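Trinidad Lozano
July 3, 2021

1/ A few people asked what I did with the fruit in my kitchen after I complained about it in June. It got long, so it's a thread.

2/ The problem was that fruit lived in three places. Citrus in a bag on a door hook, pears in the fridge drawer, and whatever was left over went on top of the microwave. Things went bad on top of the microwave. I found a mandarin up there that had gone hard as a golf ball.

3/ First I tried a two-tier wire stand from Jaltus. It took up too much room and soft pears came out of it with lines on them. I gave it to Selorm, who keeps onions in it now.

4/ What I use now is the counter. My counter is white and it shows everything, and round fruit rolls on it. I wanted a cloth under the fruit that I could pull off and wash.

5/ The cloth is a table runner from Warero. I paid $22. It's brown and light-colored at the sides with a white band down the middle, and the band has writing on it: TAKE DREAMS AS and so on, with a smaller line, "look forward to our future." I didn't pick it for the writing. The plain one was sold out.

6/ It's 83 inches long, much longer than I needed. Measure before you order. I let it drape over the front edge of the counter. Achilleas says I should cut it and hem the end. I don't own a sewing machine and I'm not buying one for a $22 cloth.

7/ Washing: cold, gentle, hang dry. The white band shows juice right away. Dab it with dish soap before it goes in the wash. I tried the Lazaridis stain bar and it did about the same as the dish soap, so I went back to the dish soap.

8/ How I sort. Anything I'm going to eat today or tomorrow goes out on the cloth where I can see it. Firm pears get a spot of their own and I press near the stem once a day. Limes and lemons can sit out a few days, then they go in the fridge. Small tomatoes stay out. They taste better to me that way, and we finish them fast.

9/ Some of the fruit spread out on the cloth, oranges and pears and green ones together:

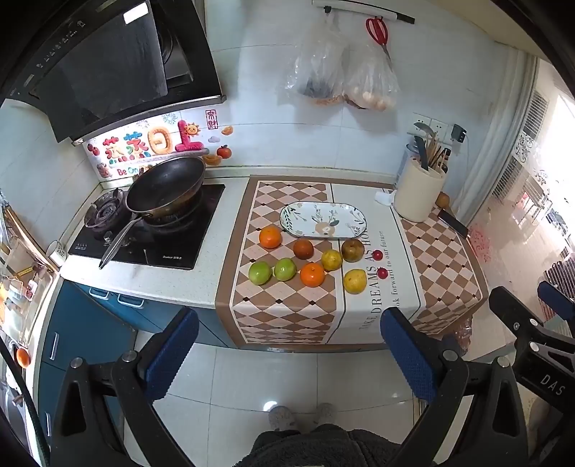

And fruit heaped in a dish, with the tomatoes on the white part: 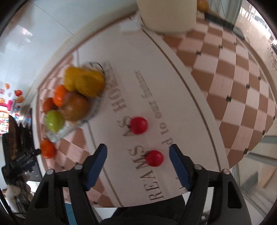
10/ Loose or in a dish? I go back and forth. Loose is better for checking, and nothing gets bruised from underneath. A dish is better if you need to chop something and want to move it all at once. For dinner prep I use a dish.

11/ Someone asked about keeping fruit near the stove. My stove is on the same counter, so I keep the fruit down at the other end. If I'm frying anything with a lot of oil I move the cloth too. Oil spots were the one thing I couldn't get out of the last one.

12/ Fruit flies: I get fewer now, but I still get them. Pantelis told me to wash everything when it comes into the house and dry it well. I do that with citrus and pears. I don't do it with berries until I'm about to eat them.

13/ Shopping changed a little. I used to buy a big bag of oranges at Pletavska and throw part of it out. Now I buy loose, a mix, up to a week's worth. It costs a bit more per pound and less in total.

14/ Chrysanthi asked if the cloth slips. It did on day one. I put a piece of rubber shelf liner under the middle and trimmed it so it doesn't show. It has stayed put since then. The liner was left over from a drawer.

15/ My June post on the freezer drawer got 1,666 likes, which I did not expect from a picture of peas. I still owe people the labels I used for that one. I'll post them when I've fixed the spelling on two of them.

16/ Next is the spice shelf. If you have a way to store the tall jars and the short jars together, reply and tell me what you did. Please include the shelf depth.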